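When the Arm Does Not Stop

20 Jan 2020

Last October a two-armed packing cell at Sawatzky closed its left gripper on a carton and kept closing. The fingers went through the cardboard. The release command was sent and acknowledged, and the gripper stayed shut. An operator reached in to free the carton, and the second arm, which had received no word of any problem, began its next move. The operator pulled back in time and was not hurt.

The event was recorded as product damage. One carton was written off, the cell was restarted, and the shift went on. It is our view that this entry was wrong, and that the habit behind it deserves more attention than the fault itself.

The fault was ordinary. The force limit had been set for a heavier grade of board and was not changed when the supplier was. Grurex, which installed the cell, corrected the setting within a day. But the force limit was only half of what happened. The other half was that two arms shared one tabletop and only one of them knew that something had gone wrong.

We reviewed 435 fault entries from 4 sites using cells of this type, covering 2,644 hours of operation. Most were dropped items, missed picks and crushed packaging, and most were closed with a single line. In very few did the entry state where the nearest person was. A reader of those records could not tell a torn flap on an empty floor from a torn flap with a hand beside it. We believe the position of people should be a required field, and that a report without it should be returned to the sender.

Some will object that small arms are slow and light, and that fencing them would defeat their purpose. We accept part of this. A cell that handles cartons does not need the cage of a welding line. Yet a light arm still carries a gripper, and a gripper with long, pointed fingers is a different hazard from the arm behind it. Ratings given for the arm alone are quoted far too often as if they covered the tool.

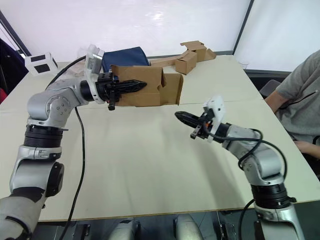

Stitley and Venduvex have both proposed that any grip fault should hold every arm in the cell until a person clears it by hand. We support the proposal. It will cost time, and sites paid by the piece will dislike it. Managers should say so openly and adjust their targets - a stop rule that carries a penalty will be bypassed within weeks.

We also ask that the word "damage" be kept for events in which no person was within reach. Everything else belongs in the safety record, including the carton from October. Sawatzky has agreed to reopen that entry, and the corrected version should be sent to every site that runs the same cell.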